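How Long Do People Really Wait for the Bus in Kendville?

So for my project I picked bus waiting times, mostly because I take the Drusthorpe line to school every morning and I've spent way too much of my life standing at the Coleck Street stop. I wanted to know if the posted schedule means anything (my guess going in was no!).

I sat at the stop with a notebook and a stopwatch through most of October and wrote down every bus that came between 7 and 9 in the morning. By the end I had 111 buses, which is more than I thought I'd get, and my handwriting got pretty bad near the end.
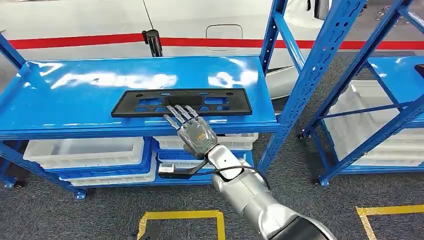 6 min read

I counted a bus as late if it showed up more than three minutes after the time on the sign. Out of the 111, 22 were late, so that's just under 20 percent. I really expected it to be half! The longest delay was 17 minutes, and it was raining, and I had a math quiz first period.

The early buses surprised me more. I didn't plan to track those, but a bus that leaves two minutes early is worse than a late one if you're the person running for it. I added a column for them in the second week, so my numbers there only cover 60 buses. Nine of those left early, almost all before 7:30.

I also tried to compare with the Liem Avenue stop, but I only got there twice and it didn't seem fair to put that in the chart. If I did this over I'd get a friend to cover Liem while I did Coleck, and I'd do afternoons too (the 3:15 is always packed and I bet it runs slow).

My full table is on the last two pages, with the rainy mornings marked with a star.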